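Sorting Bracelets and Hair Ties Without Buying a Drawer System

Print this page | E-mail this to a friend

25th October

I have read a great many articles on organising small accessories, and most of them want to sell you something. One had 11 "must-have" containers in it, with prices. The Skamar catalogue that came through our door in October has a jewellery tower with a mirrored front, and I can't see what it does that a shallow lid doesn't, apart from take up the chest of drawers.

So this is the dull version. You need a table, a cloth and one tray. It takes an evening if you don't stop to try everything on.

Before you start

Put a cloth down. Beads roll on bare wood and go straight for the gap under the skirting board. The usual advice is to use a plain white cloth so that everything shows up, and I'm not convinced. Any tablecloth will do if it has a bit of grip. A busy pattern makes tiny loose beads harder to find, I'll grant that, but whole bracelets show up well enough.

For the tray, use the lid of a gift box or shoe box. It should be shallow enough that you can see what's in it from across the room. Deep boxes are how you got into this state.

Step 1. Tip it all out

Everything, including whatever is in the bathroom cabinet, the coat pockets and the bottom of the swimming bag. If you sort one pot at a time you'll end up with the same pots.

Step 2. Spread the bracelets in front of the tray

Keep them out of the tray for now and lay them where you can look at each one. I would ignore any guide that tells you to sort by colour at this stage. A good half of beaded bracelets are several colours at once, and you'll spend ten minutes deciding whether something is purple or white with a bit of teal. Sort by how it's made: plain round beads, shaped beads, glassy ones, cord, coils.

Soft things such as scrunchies can go in the tray as you come to them. They don't tangle with each other, and it gets them out of the way.

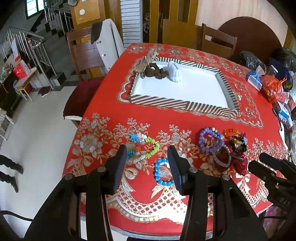
A reader wrote in after the first version of this page to say that she does it the other way about, bracelets in the tray and scrunchies on the cloth, because her scrunchies fill a lid before she's halfway through. Fair enough. If you own more fabric than beads, swap them over. I still think bracelets want looking at first, as they're the things that break.

Step 3. Check the elastic

Pull each stretch bracelet gently and let it go. If you can see thread between the beads when it's lying slack, it will snap soon, and probably in a supermarket. Put it to one side for restringing. Pritesach do a clear beading elastic that I've used and have no complaints about, though I doubt it's any better than the cheap reel. The packet says 200 wears. I'd like to know who counted.

Hair ties get the same treatment. A scrunchie that has gone baggy can be unpicked at the seam and given new elastic. Ties with sequins on are harder to rescue, and once they start shedding I would let them go.

Step 4. Separate the coils and cords

Spiral bracelets grab hold of everything. So do braided loops, if there's a loose end. Lift them out one at a time, from the top, and don't tug. If a coil has wound itself into a bead bracelet, turn it like a corkscrew and it will come free.
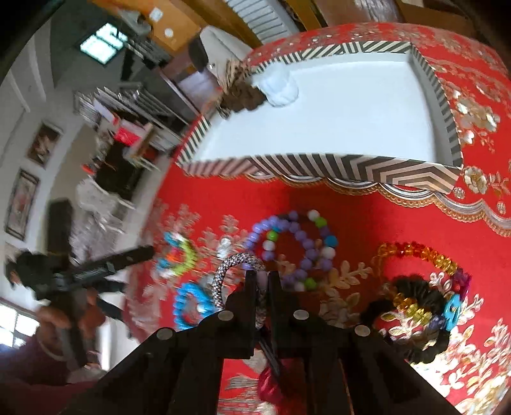

Orange and amber beads next to the black scrunchie, with the tray behind.

Step 5. Put back less than you took out

Make 3 piles: keep, mend, give away. You'll be told to throw out anything you haven't worn for a year, which seems a silly rule for things that weigh nothing. I keep what fits and isn't broken. The mending pile goes in an envelope with the month written on it, and if it's still sealed next October, I've had my answer.

Lay the bracelets flat in the tray in a single layer, with the scrunchies along one side. The Gellico dividers sold for this are fine, but a strip of folded card does the same job.

Print this page | E-mail this to a friend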